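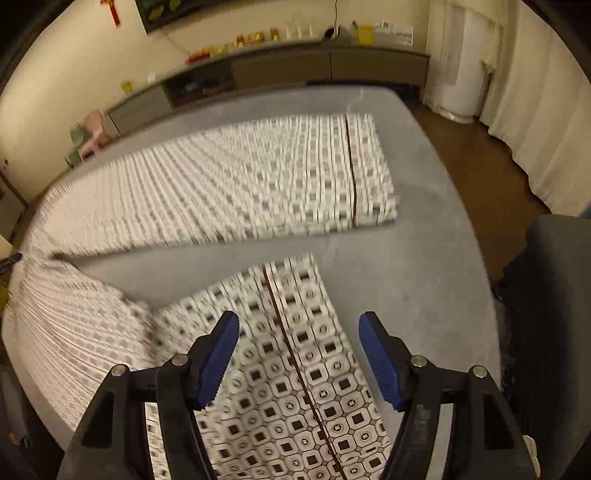

Fold it in thirds, they say, then thirds again, and the quilt will stand up by itself on the shelf. I have my doubts. Greer Aitken swears by the method and sent in 17 lines of instructions, most of which assume you have long arms and a very patient afternoon. A printed grid helps, I'll grant her that – you can line up the squares as you go.
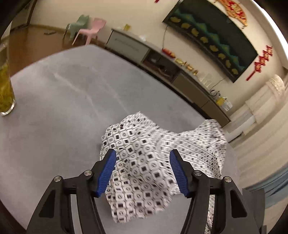

Issue 50

Her second tip is to do the small pieces on a table. Fine, if yours is clear. Mine has tea on it. Ragnheiður Vídalín says she gave up on thirds in February and now rolls everything, and her closet door still shuts. Send us your own way, but please try it twice first.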